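Search the notebook

Feb 23, 2021

Koner sim, view dropout on the living room set

Okay, picking up from where I left off with the dropout idea, because I went to bed annoyed about it and woke up with (I think!) a better way of doing it. The question is still the same one. When the policy gets more than one view, does it use all of them, or does it lean on one and treat the rest as wallpaper? My bet has been that it leans, and that we've been paying for rendering views the network mostly ignores.

So the setup. Same apartment in Koner, same policy checkpoint I trained on the Mosquera episodes, no fine-tuning. I run 1,000 rollouts per condition and in each one I blank a view for a stretch of 8 steps, starting at a random point in the episode. Then I compare the action the policy gives with the blank against the action it would have given with everything on. Big difference means it cared about that view. Tiny difference means it was coasting on something else. It's a dumb little measure but it's cheap and I can run it overnight without babysitting anything.

The old version swapped in a black frame, and that was the mistake. Black is something the network has basically never seen over a whole input, so of course it flinched! Every view looked important. I was measuring surprise and calling it reliance. The new version swaps in a view from another episode, same task, same timestep. It looks perfectly normal, it just happens to be wrong. Much fairer, and the numbers calmed down right away.

Then I went through a pile of inputs by eye, which I should have done last week before writing any code at all. 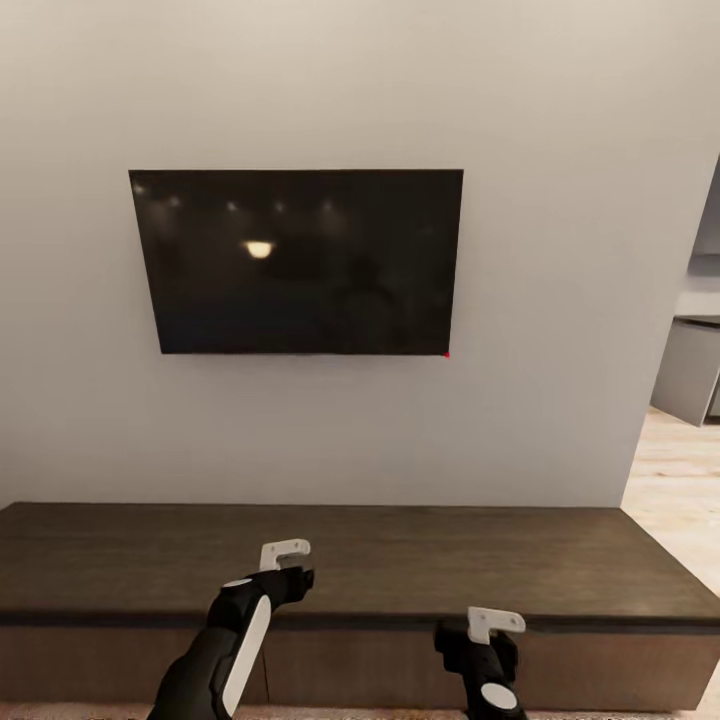
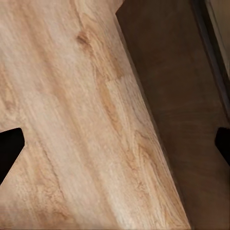

Koner renders from the same run; the first has both grippers in it, the second is nearly all wood grain.

Looking at those two I'd have guessed the wide one does all the work. You get the console top, you get where the fingers are relative to it, you get the doorway on the right for free. The close one gives you grain, a light board against a dark one, and a couple of black gaps. If you handed me only that and asked where to move I'd have no clue.

And the swap test mostly agrees, but with a catch I really like. Early in an episode, swapping the close views barely moves the action. Swapping the wide one throws it all over the place. Then late in the episode, the last 21 steps or so of logging (that's where I cut the window, no deep reason), the close views suddenly matter a lot, even the ones that are all texture. So something in those grain pictures is being used. Could be edges, could be it has learned that a certain blurry tan blob goes with a certain distance. I don't love the second option, for obvious reasons. If it's reading distance off the wood texture then it's going to fall on its face the moment we change the material.

Gareth Bunting wasn't sold on the late-episode part when I put the plots up: the actions are smaller near the end, so if you normalize by action size (and you do, it's in the script) any wobble at all is going to look huge, and he'd want to see the raw differences before believing a word of it.

Which, ugh, fair. I'd normalized per step and forgotten I'd done it. Reran the plot with the raw differences over lunch. The late bump shrinks a good bit but it's still there, on all 3 seeds. Smaller story than I had this morning, still a story. I've left both plots in the Nullon folder so nobody has to take my word for it.

Stuff to do next:

- Swap the textures on the furniture and leave the geometry alone. If the late bump goes away or the actions go wild, it's the blob theory.
- Keep the geometry swap for after that. One thing at a time, self.
- Log raw and normalized from now on, both, always.
- Check that the donor episodes don't start from nearly the same pose. If they do, the swapped view isn't very wrong and I'm undercounting.
- Ask about porting the swap code to Flisano. The loader there caches views in pairs and I think my swap would grab the wrong half.

Texture run is queued. I set it to the small batch size so it shouldn't hog the machine, but if somebody needs the slot, kill it and I'll start it over tomorrow.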